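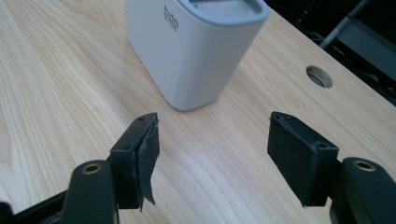

Tables and tabletops, the Sallstead room

Filed under: Furniture > Worktops & Tables | Workshop diary
3 min read

Quick post this time, been flat out. It's the Sallstead job, second visit, January 2023. Long-time readers will remember the first round back in August when the tops were still stacked against the wall and Benoît Sabatier was grumbling about the colour being too pale. He's come round. Mostly.

The tops are from the Starkircombe range, picked out of the showroom by Benoît and me in one very long afternoon. Wanted something light so the grey carpet didn't drag the whole place down. Budget was $1,744 for the lot, delivery included, and we came in under, just. Tanguy did the delivery and they were good about the stairs. Would use again.

Small stuff that lives on a table: keep it to one bin or caddy per top, white or pale grey if you can get it. Dark ones show every bit of dust, we learnt that on the Carum job. And get a top with a cable hole already cut. Cutting one yourself is fine but you want a sharp hole saw and a steady hand, and I've had neither lately.

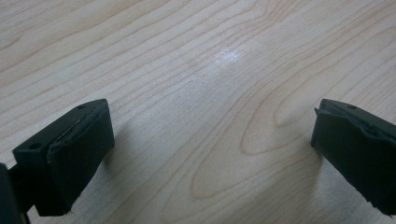 Grain was the thing I fussed over most. Went back and forth on straight versus figured and the supplier must of been sick of my emails by the end. Very happy with how this one landed, the big arches run up across the top and then it settles down to straight stripes in the corner. Bit of shine off the finish too, which Benoît wanted and I didn't. Fine, he wins that one. Wipe down with a damp cloth, dry cloth straight after, no sprays.

Corners next. Rounded, always. I've got the hip bruises from the old square ones. If you're doing your own, go round a coffee tin with a pencil, jigsaw just outside the line, then sand back to it by hand. Start at 80 grit and work up, don't skip any, you'll see it in the finish.
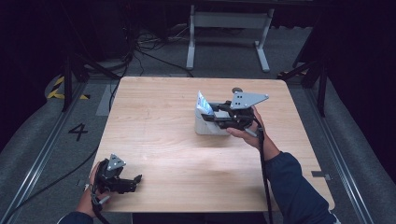
Do small scuffs on a pale top need a full refinish?

Not usually. A light rub along the grain with a fine pad, then a thin coat of whatever finish is already on there. Try it on the underside first. If the scuff catches your fingernail it's deeper and you'll be sanding, sorry.

Still to do: felt pads for the feet, sort the cables out properly, and chase up the second white frame. More pics when that's in. Leftover offcuts are free to anyone who can pick up from Sallstead, email me first pls as I'm not always there.

We use cookies to remember your preferences and see which pages get read. Accept | Manage settings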